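4.3 What the tabletop menu studies can and cannot show

The claim that a small standing menu raises the average check has been repeated so often that it is now cited without a source. We went looking for the source. Most of the trail leads back to trade material, and the piece cited most often is a Doltik brochure that reports a gain for "participating restaurants" and never says how many took part or how many dropped out. A restaurant that tried the stands, saw no change and put them back in a cupboard would not appear in it at all.

The Garkerberg trial is better, and we treat it as the strongest evidence on the positive side. It covered 3141 checks over two periods, one without stands and one with them. The dishes shown on the stands were ordered more often in the second period. We do not dispute this. We dispute what has been built on it.

First, the two periods differed in more than the stands. The kitchen shortened its full menu between them, and three of the dropped items were close substitutes for dishes that had been given a photograph. A diner who would once have ordered the cold noodles had to order something else, and some of those diners will have landed on a pictured dish with or without a picture. The trial report mentions the shorter menu in a footnote and does not adjust for it.

Second, the check is a poor unit here. A table of six and a person eating alone each count once. The share of large tables went up in the second period, and large tables order more shared plates, the very items a manager tends to choose for a stand.
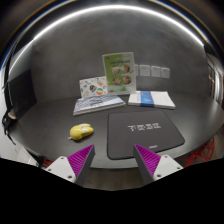
Third, lighting and table finish were left out of the report entirely. We do not claim that they matter much. But the studies that find an effect of print contrast on reading time were mostly done under bright, even light at a desk, and a dining room is seldom lit that way. If the proposed mechanism is that diners see the picture before they read the words, then a study ought to say something about whether the picture could be seen well from the seat. Of the papers reviewed in this section, only the one from Zodholm measured light at the table, and it did so once, at noon, in a room that does most of its trade in the evening.

The Zodholm paper deserves a longer look, as it is usually cited as a replication. It is a replication in a loose sense only. The Garkerberg trial counted orders. The Zodholm authors asked 50 diners, after the meal, whether they had noticed the stand and whether it had "helped." Most said yes to both. People who are asked by a polite stranger whether a thing in front of them was helpful will generally say that it was, and the paper has no question that would catch this. A simple check would have been to ask the same of something that could not have helped, such as the salt shaker. It was not done.

The design of the stand itself is also treated as if it were one thing. Under the single label "tabletop menu" the literature includes folded cards, laminated strips, wooden blocks with a slot and upright acrylic holders. Some carry text only. Others give most of their area to photographs, as in Figure 4, with the words reduced to a heading and some small print. Pooling these makes little sense when the mechanism is said to be visual. A text-only card and a sheet of photographs could have opposite effects and still average out to a small positive number.

Figure 4. Upright menu in a clear acrylic stand: a line of Chinese heading text over four round food photographs on a green sheet.

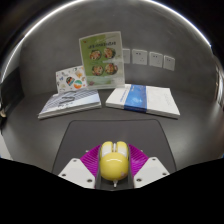 Department of Consumer and Food Service Studies

The layout of the photographs brings up a further problem. In a two-by-two grid, one dish has to go at the upper left, and there is a large and quarrelsome body of work on whether that position is favored. Neither the trade material nor the two studies above rotated the positions. In the one case where we could get the artwork from the restaurant, the dish at the upper left was already the house best seller before the stands were printed. It stayed the best seller afterward. The manager regarded this as proof that the stand worked, and so, with slightly more careful wording, did the paper.

Our own data do not settle the matter, and we would rather say so here than leave it for the limitations paragraph. We worked with Ateş, a restaurant with 40 seats and a fairly steady lunch trade, and alternated weeks with and without stands. The photographed dishes gained a little in the stand weeks. The gain was smaller than the ordinary swing between one week without stands and the next, and it shrank again once we left out February, when the heating failed and soup orders went up across the whole menu. Soup was one of the photographed dishes.

There is also the matter of what the servers did. We asked them to behave as usual, and we doubt that they did. On several visits we heard servers point to the stand while naming the specials. That may well be how a stand has its effect, if it has one: it gives the server something to point at. But then the effect belongs to the pairing of server and stand, and a study that records the stand alone will credit the cheaper half of the pair.

A trial able to detect the modest effect we think plausible would need well over 1000 checks in each arm, rotated photograph positions, a fixed full menu and some record of what servers said. It would be dull and slow to run, and no supplier has much reason to pay for it. Until it exists, we suggest that the figure quoted in the Doltik brochure be dropped from reviews, and that the Garkerberg result be cited for what it found, a change in orders during a period in which several things changed. We return to the server question in Section 5, where the evidence is thinner still.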